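Keeping small steel tools in a roll case: how I pack, clean and store them

My kit lived for years in a kitchen drawer in Bastcombe, together with string and old batteries. Now it has a proper place and I find everything in the dark, almost.
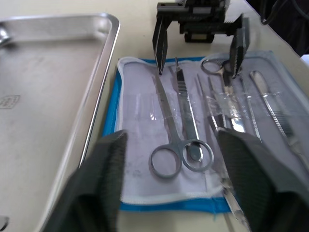

I use my instruments for hobby work – cutting threads, trimming plant roots, small repairs on shoes and bags. They were bought second hand and never go near a patient, so these tips are for home and workshop use only.

Choosing the case

A fabric case which opens flat is better for me than a hard box. You see all the tools in one look, and when it is rolled it needs very little room on the shelf. Clear plastic sleeves are a big help. You can see if a blade has a stain before you pull it out. Check the stitching at the bottom of each sleeve, this is where the points of scissors like to make a hole.

Packing order

Open the case fully on a table and put the long scissors in first, near the middle. Finger rings take more space than you think, so do not put two pairs with the rings at the same height. Move one pair up, and the case rolls much flatter. The flat handles, like a scalpel handle, can lie close to the scissors.

Take the blade off the scalpel handle before you store it. I keep blades in their closed paper packets, in a small tin with a lid. Used blades go in a separate jar, also closed, with a label.

Cleaning

Wash in warm water with a drop of dish soap, and open the scissors wide. The textured part of a handle collects dirt, an old toothbrush is good for it. Rinse, wipe, and leave everything open on a towel for 40 minutes. After this I put one small drop of sewing machine oil in the joint and wipe again.

Never roll the case when something is still damp. My neighbor Carys Price did this one January, and in spring she had brown spots on two pairs. Fine steel wool removed most of them, but the edges had to be sharpened.

Cleaning the case itself

Wipe the plastic with a soft cloth and a little soap. No alcohol on the sleeves – mine became cloudy in one corner. The fabric border can be cleaned with a damp sponge. I do not put the case in the washing machine.

Where to keep it

A dry drawer in the bedroom is better than the kitchen or bathroom. If there are children in the house, choose a high cupboard with a lock. I change the little bag of silica gel every 21 weeks, it is written on my calendar next to the water filter.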